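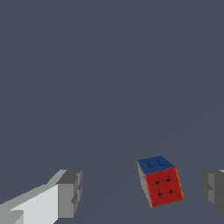 Jeden Monat fragt mich mindestens eine von euch, wann denn nun endlich der Roboter kommt, der die Spülmaschine ausräumt, und jeden Monat drücke ich mich um eine Antwort. Diesmal nicht! Ich habe mir in den letzten Wochen abends auf dem Sofa angesehen, womit sich die Leute in den Labors gerade beschäftigen, und meine kurze Antwort lautet: Stellt die Tassen bitte noch eine ganze Weile selbst in den Schrank. Geübt wird zum großen Teil am Rechner, in einer simulierten Welt ohne Krümel, ohne Katze und ohne Kinder, die dazwischenrennen. Und geübt wird mit Sachen wie diesem kleinen bunten Würfel, blau obendrauf und rot nach vorne, mit je einem Greiferfinger links und rechts, und der rechte ist deutlich näher dran als der linke. Bei mir zu Hause würde ich da einfach hinlangen. Für die Maschine fängt an der Stelle die Rechnerei an: Wie weit muss welcher Finger, wie schräg steht das Ding, und wie fest darf man zudrücken?

Ich habe deswegen auch Morenike Amadi angeschrieben, die bei Celell in der Werkstatt sitzt und sich dort seit drei Jahren mit Greifern herumschlägt. Sie hat mir an einem Sonntagabend eine Mail zurückgeschickt, die länger war als dieser ganze Newsletter (danke dafür!!). Ihr Beispiel war das Regal in der Packerei. 37 verschiedene Artikel liegen da, und mit den Kartons kommt ihr Arm prima klar, 300 Stück am Tag, immer die gleiche Größe, immer die gleiche Stelle auf dem Band. Dann kam eine Lieferung mit Putzlappen in dünnen Folienbeuteln, und seitdem packt diese Reihe wieder ein Kollege von Hand.
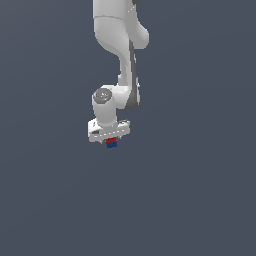
Zwei Dinge übereinander zu halten und dabei keines zu verlieren, schreibt sie, sei auf dem Bildschirm schon eine ordentliche Übung. In der Werkstatt kommt dann noch dazu, dass Teile staubig sind oder ein bisschen ölig, dass die Sonne durchs Dachfenster knallt und dass jemand die Kiste eine Handbreit verschoben hat. Eine ihrer Simulationen lief im April 168 Stunden am Stück durch, also eine volle Woche, und am echten Arm mussten sie hinterher trotzdem noch mal ran.

Und der Haushalt? Da sieht es meiner Meinung nach noch dünner aus. Unser Saugroboter heißt Igwe und macht seine Sache gut, solange keine Socken herumliegen — also bei uns fast nie. Staubsaugen ist halt Fahren. Wäsche zusammenlegen, einen Topf schrubben, das Besteck aus dem Korb klauben, das ist alles Greifen, und ich habe noch kein Gerät gesehen, dem ich dafür mein Geld geben würde. Auf der Hausmesse in Cludcombe stand zwar eins namens Prisia, das Handtücher falten sollte. Ich habe mir zwei Handtücher lang zugeschaut, dann war mein Kaffee kalt.

Wer von euch so ein Gerät daheim oder im Betrieb hat, egal ob es faltet, sortiert oder nur im Weg steht, schreibt mir bitte! Am liebsten mit ein paar Zeilen dazu, was es wirklich jeden Tag macht und wo ihr doch wieder selbst ranmüsst. Die besten Zuschriften drucke ich in der nächsten Ausgabe ab.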